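3.2 Classification of printed food charts

The corpus consists of 804 printed charts and posters on food subjects, drawn from the Endville and Trondau holdings. An item was admitted if it had been made for display on a wall, if it arranged foods in some visible order, and if the printer could be identified from the sheet itself or from the accompanying order slip. Calendars, tea towels and menu boards were left out. Items that exist in more than one print run were entered once, under the earliest run, unless the ordering of foods changed between runs.

Each chart was coded for its primary sorting rule, meaning the rule that decides where a food is placed on the sheet. The rules found most often were main ingredient, region, method of cooking, and season. Charts that placed cheeses by milk type were coded as main ingredient. Charts that placed them by firmness were given a separate code, following Zamfir's suggestion, as firmness is a property of the finished food and cannot be read off a recipe. Secondary rules, such as serving temperature or color of the label, were recorded in a free text field and are not used in the counts below.

Coding was done by two readers, Barbu and Nedelcu, working apart. Where they disagreed, the sheet went to Sfakianakis, whose decision was final. Most disagreements concerned pasta charts. A typical case is the Ansah pasta sheet, on which the shapes run from long to short across the top three rows and then switch without notice to filled and unfilled. One reader took length as the primary rule and the other took filling. The sheet was finally coded as mixed. The mixed code was applied to 20 sheets and these are excluded from the comparison of sorting rules, though they are kept in the comparison of drawing styles.

Drawing style was coded more coarsely. A sheet was marked as outline, flat color, shaded, or photographic. Sheets that combined hand lettering with photographic foods were marked as photographic. No attempt was made to judge quality of drawing.

Labels were transcribed in full. After spelling variants were merged, the transcription gave 2518 distinct food names. Names were merged only when the variant was plainly orthographic. Regional names for the same dish were kept apart, so that a filled dumpling may appear under several entries. This raises the count, but it preserves the choice made by the designer, and that choice is what the study is concerned with.

Oprea checked the transcriptions against the sheets in April. Errors were concentrated in the smallest type, mainly on the Katetti spice charts, where the labels are set along curved lines.

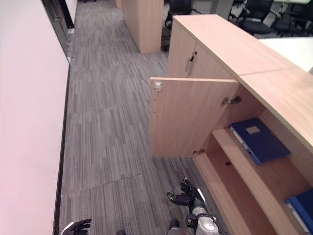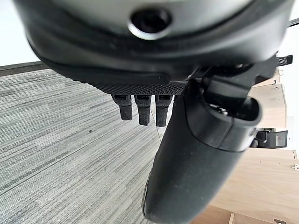
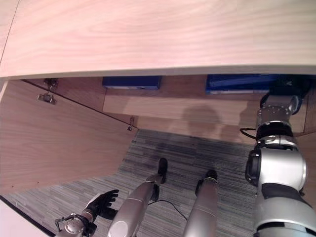

Figure 2. Office interior with storage cabinet, open door (first); gripper housing and fingertips, close view (second); recess under wooden top, with two dark blue boxes (third).

3.3 Sorting rule and number of foods

Charts sorted by main ingredient carry more foods per sheet than charts sorted by region. The difference holds within each drawing style except photographic, where sheets of all kinds carry few foods. One likely reason is space. A regional chart usually includes a map, and the map takes up area that would otherwise hold drawings. When sheets with maps are set aside, the gap narrows but does not close.

Season is the least stable rule. On fruit and vegetable charts it is applied strictly, with a food repeated in each season in which it is sold. On charts of soups and baked goods it tends to be loose, and a food appears once, in the season with which the designer associates it. Counts of foods per sheet for seasonal charts should therefore be read with care, as a repeated drawing was counted each time it appeared.

Charts sorted by method of cooking show a different pattern. The grilled and baked groups are filled first and the steamed group is often left short, even on sheets devoted to dumplings. Whether this reflects the sources the designers used or the difficulty of drawing steamed foods in flat color cannot be settled from the sheets alone. The order slips, taken up in Section 4, give some help for the Trondau material and none for the Endville material.

Correspondence: Delia Barbu, Food Print Study, Endville
© The authors. All rights reserved. | Back to top
Shares: 2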